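Trallow and the disappearing grip

I have been promised for years that assembly is the easy bit. Pick up gear, put gear on peg, repeat. The Arkirex demo reel makes it look like laying a table.

So we set Trallow (our name for the cell, don't ask) the job of 12 gears in a row. It dropped the fifth. Fine, things get dropped. Then it carried on to the plate with closed, empty fingers, went through the whole placing motion and logged a success. The run report gave us full marks.
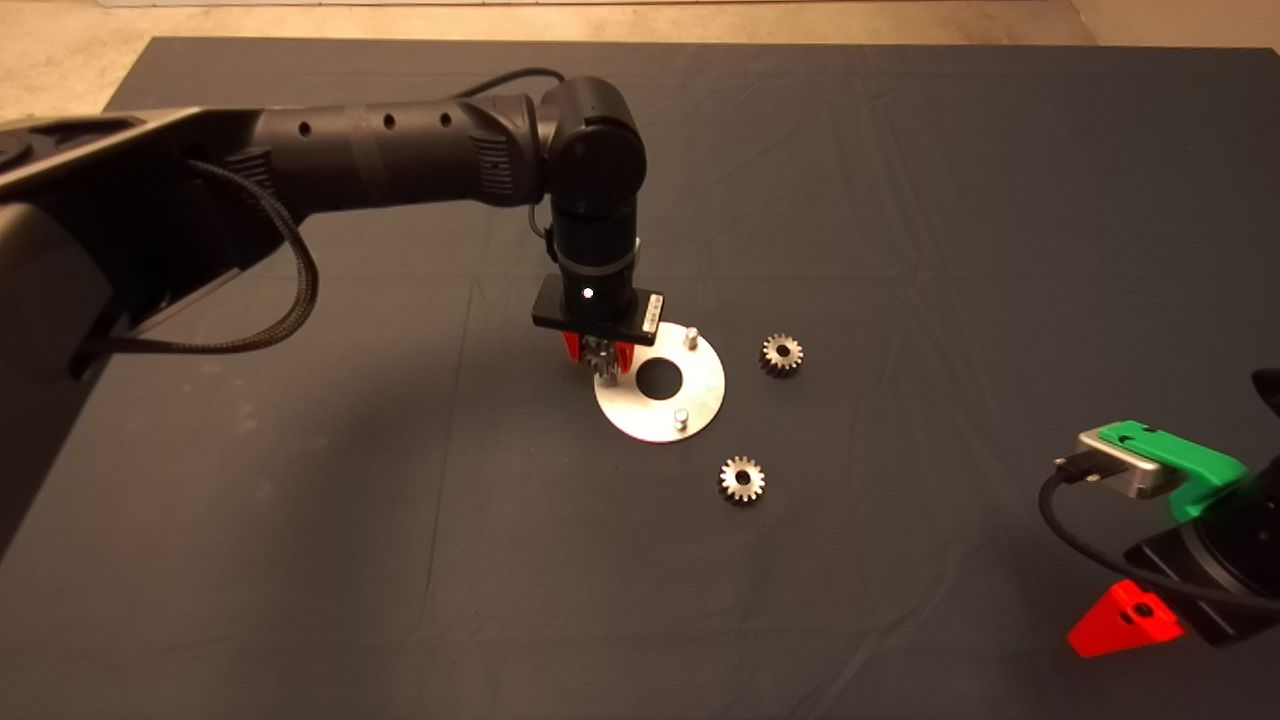

Gear held over the plate, two more still on the cloth.

The fault is dull once you find it. The software decides it has a part by checking that the fingers were told to close — it never looks at where they stopped. I went back through the old logs, 1,521 attempts, and found 41 where the finger position says there was nothing in there at all. Every one is marked as a good placement.

I reported it and was told the next release will have "smarter grasp awareness". I'd settle for one line comparing two numbers. We've written that line ourselves and the cell now stops when it comes up empty, but I don't much trust the success rate on anybody's brochure any more, and I'd want to see the finger positions before I believed ours.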